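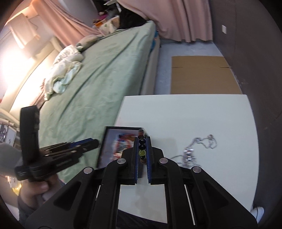 Phones & Calling > Travel SIMs and eSIMs

Ustano Travel SIM - data and calls for use abroad

The Ustano Travel SIM is a pay-as-you-go SIM for people who want a working phone when they land without paying their home network's daily roaming charge. It comes as a plastic card that presses out to all three sizes, or as an eSIM sent by email. Both cost the same and both work in any unlocked handset.

You can keep your usual SIM in the phone if it has two slots. Set Ustano as the data line, leave your own number switched on for texts, and turn data roaming off on your home SIM.

What you get

Data bundle of 7 GB, valid for 30 days from first use
Calls to landlines and mobiles in the country you are in
Incoming texts free in every zone
Hotspot use allowed at no extra charge
No contract and no credit check

Coverage

The SIM connects to 408 partner networks. In most places it will pick the strongest one by itself, but you can choose by hand in the phone's settings if the signal is poor. Zone 1 covers Europe. Zone 2 adds North America, Australia and most of East Asia. Zone 3 adds Central Asia and the Caucasus - data there is slower, and some networks offer 3G only. Please check the zone list before ordering, as a bundle can't be moved to a higher zone once it has been started.

The account pages and the set-up leaflet can be read in 13 languages, including Türkmen, which was added in February.
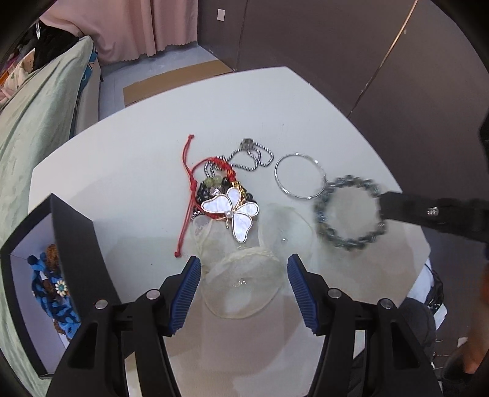

Order by 3 p.m. for same-day dispatch

Setting up

Put the card in, switch the phone on and wait for the welcome text. If data doesn't start, go to mobile network settings and enter the access point name printed on the leaflet. eSIM customers scan the code in the email using a second screen or a printed copy. The code can only be used once, so don't delete the eSIM from your phone until you have finished with it.

Topping up

Top up through your account or by text. Unused credit stays on the SIM for a year after the last top-up. Data left over at the end of a bundle is lost unless you buy another before it runs out.

Delivery and returns

Cards are posted from our Briltcombe warehouse. Unopened cards can be sent back within 30 days for a full refund. We can't refund an eSIM once the code has been scanned.

Also in this range: Trurkach Pocket Router, Ustano Data Only SIM

Stock: 1,042 available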